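One bin for everything: can it really keep a workroom tidy?
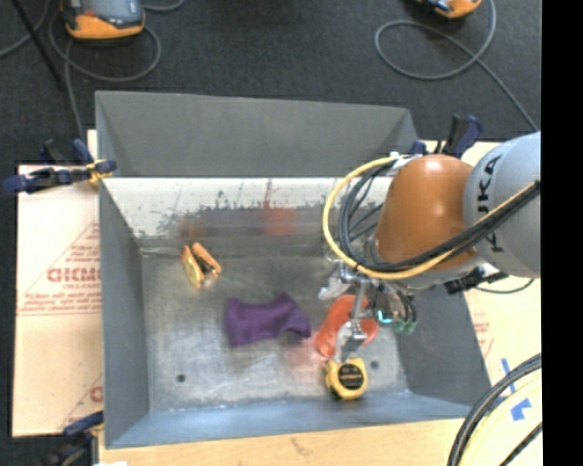 The grey metal bin, with a tape measure and a purple cloth among its contents.

Birgit Hollmann has spent years telling people to throw out their drawer dividers. Her advice, which she gives in talks around Vastville and in a short booklet called The Domville Method, is that any workroom needs a single large open bin. Whatever is left lying about at the end of the day goes in. In the morning it comes out again and is put where it belongs.

I went to see her on 23 June 2026 expecting not to be won over, and I wasn't, quite.

"People buy boxes when they should be walking to the cupboard," she says. "They have a box for tape, a box for string, and the tape is still on the windowsill."

Fair enough. But surely a big bin is only a bigger windowsill? My own experience of such things is that they fill up by December and stay full until somebody moves house.

"Then you've skipped the morning," she says. "The bin isn't storage. I say that in every talk and someone always asks me what size lid to get."

She is firm about metal. Fabric tubs sag, she says, and plastic ones split at the corners if you drop a hammer in. She also wants the sides low enough to reach over and the floor of the bin flat, so that a tape measure doesn't slide under everything else. I pointed out that a crumpled cloth can hide a tape measure perfectly well on a flat floor. She agreed that cloths were a nuisance and said they should be folded first, though she admits that hers often aren't.

The booklet claims that a household of three can clear its bin in seven minutes. I asked where the figure came from.

"My sister's house," she says. "With a watch."

And anybody else's? There was a pause. A joinery shop, Biswas, tried it for two weeks and went back to hooks on the wall. Hollmann thinks they gave up early. I think a joiner probably knows where he wants his tape measure.

Where she is more persuasive is on cost. A fitted set of drawers from a shop like Wondska can run to 2000, and she has seen plenty of them stuffed with things their owners couldn't name. "A bin shows you what you've got," she says. "You look down and there it is."

Unless it's under the cloth – but I had already made that point. I have since put a bin in my shed. It has a bicycle pump in it, and has had for a while.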